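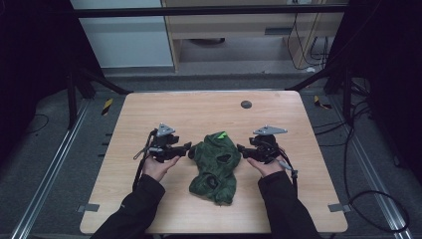 Duluth, November 10, 2020

To: chores-list
Subject: Re: Laundry folding, are we there yet?

> The Histik demo folded 100 towels in a row without dropping one.
> If it can do towels it can do the rest of the basket. I would like
> to hear why the people at Bisard still say "not yet" about a home
> unit. What is left to solve?

Towels are the easy item. A towel is flat, it has four corners, and once you find two of them the rest is geometry. Most of a real basket has no corners worth finding. The green piece we have on the table is closer to the usual case: thick pile, dark, heaped up, with openings that go black in the folds. One small bright strip of lime at the edge is about the only feature a detector can lock onto, and it says little about which way the rest of the thing lies.

Our current work is two-handed. A person moves both grippers, one from each side, and we log the motion. The target is 600 runs per item. We have 245 for this one.

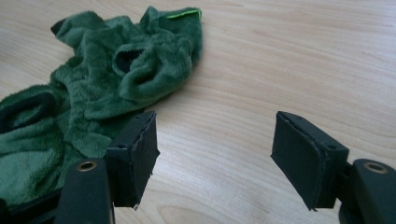 Bisard Soft Goods Handling Group

Some notes on the approach. The jaw is open and close to the pile, with nothing between the fingers but bare wood. A person picking up the same item corrects by feel in the last inch. A policy working from images has to commit to a fold, and on dark plush the difference between a fold and an opening is mostly shadow. Go in too shallow and you get pile -- go in too deep and you push the heap across the table.

The pads matter more than I expected in June. Ours are cut by hand and the edges fray. We log pad changes now, every 200 runs.

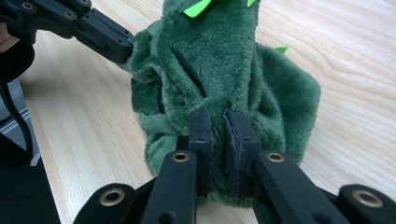 What a good grasp does and does not tell you

With both grippers on the plush and a ridge of it pinched between the near pads, the lime spikes show and you can see it is a dinosaur or a dragon. That helps with sorting. It does not give you a fold plan, and a plan that works for a towel has no meaning for this shape.

So, to the question: picking up, yes, in a fixed cell. Sorting, partly. Putting away in an ordinary bedroom, no. Grora and Qian may have different numbers -- if so, please post them with the failures included.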